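Contents > Part Two: Shared Workspaces > Chapter 9

Chapter 9. Two Arms, One Floor

Most of the rules in the earlier chapters assume a single arm with a clear space to itself. Once a second arm is added, each becomes an obstacle to the other, and the written procedure has to say which one may move, and when.

The Komville cell is used throughout this chapter. Its two arms are anchored to one rail and can reach the same part of the floor. Small items such as a roll of tape are left within reach, so the cell rules cover loose objects as well as the arms.

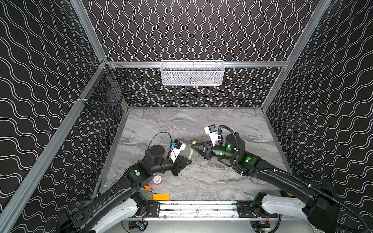 9.1 Before the arms are enabled

Walk through the start-up sheet in order. Check that both bases are tight on the rail and that the camera cable at each wrist has enough slack for the full range of the joint. Record every object on the floor by name. Anything not on the sheet is taken out.

Set the shared zone next. Under the Oltow procedure only one gripper may enter it at a time, unless the task is a handover. Handovers are run at reduced speed for the first 3 cycles.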